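Log the grip, then argue about the planner

Most of our failed runs at Rurum last August were blamed on the planner. I think we blamed the wrong piece of software.

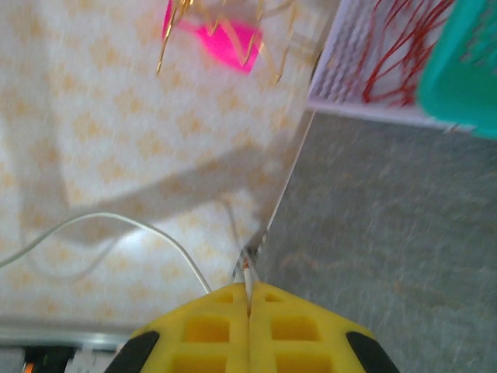 Yetunde Chukwu disagrees, and wrote to me that a planner which can't cope with a bad grip is a bad planner, whatever the logs say. She has a point. A plan should be able to fail and start over. But it can only do that if something tells it the grip is bad, and in our stack nothing did.

Take a thin item held between two wide fingers. The controller reports the fingers as closed. It reports nearly the same value when they close on nothing. We went back through 462 runs and found 12 where the planner carried on toward the tray with no part in hand. Every one of those was logged as "grasp OK."

Loose wires and cables make this worse. The wrist camera sees a lot of thin, bright things, and the detector is happy to call any of them the target. Motion blur doesn't help. We now wait for the arm to settle before we trust a frame, and we compare that frame with finger position and motor current. It adds 2 checks to each cycle and slows us down a little.

The team at Moddale would sooner train a bigger model. They may get there. I would still want the plain record first: what the fingers reported, what the camera saw, and at what time. Ours had two clocks that didn't agree, and fixing that took longer than writing the checks.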